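Section 6: Clearing the table and sorting waste paper

This section covers the Gondwood packing table with one blue tray and one white bin. Read it before the table is used for the first time, and again if the layout is changed.

6.1 Placing the tray and bin

1. Wipe the table top with a dry cloth, including the raised rim along the far edge.
2. Set the blue tray at the left end of the table. The tray is for items to be kept.
3. Set the white bin at the right end, open side up.
4. Leave the middle of the table clear.

Note: The yellow line on the floor marks the walkway. Keep bags, boxes and chair legs off it.

6.2 Putting paper in the bin

1. Check each piece of paper for labels or order slips. Put any you find in the tray.
2. Crumple brown wrapping paper loosely. Tightly packed balls spring open later and lift the rest of the load.
3. Bring the paper over the open top of the bin before letting go.

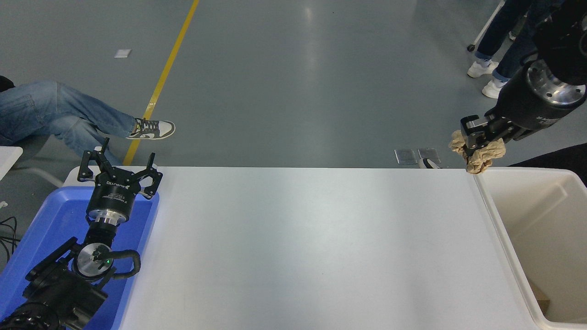 Fig. 6-1. Crumpled brown paper held over the right end of the table, by the bin.

4. Press the contents down when the bin looks full — do not stand on them.
5. Empty the bin at the end of each shift, or sooner if paper shows above the sides.

Caution: The bin is for dry paper and card only. Tape, staples and plastic film go in general waste. The bin holds up to 769 g of loose paper.

6.3 Paper left on the table

Paper that has been put down on the table top should be picked up before the next parcel is opened. Take hold of the whole ball and lift it clear of the surface; dragging it leaves scraps and dust.
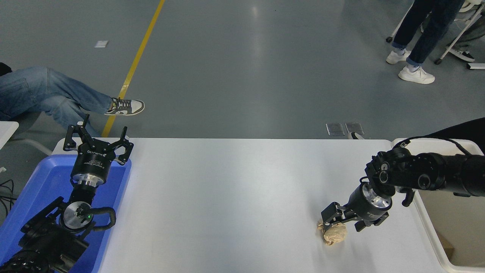 Fig. 6-2. Paper ball on the table top, with the bin at the right end.

If a ball comes apart, gather the larger pieces by hand and sweep the rest into the bin with a soft brush.

Replacement trays and bins can be ordered from the Flondatcombe stores. Questions about this section go to Ifeoma Jibrin.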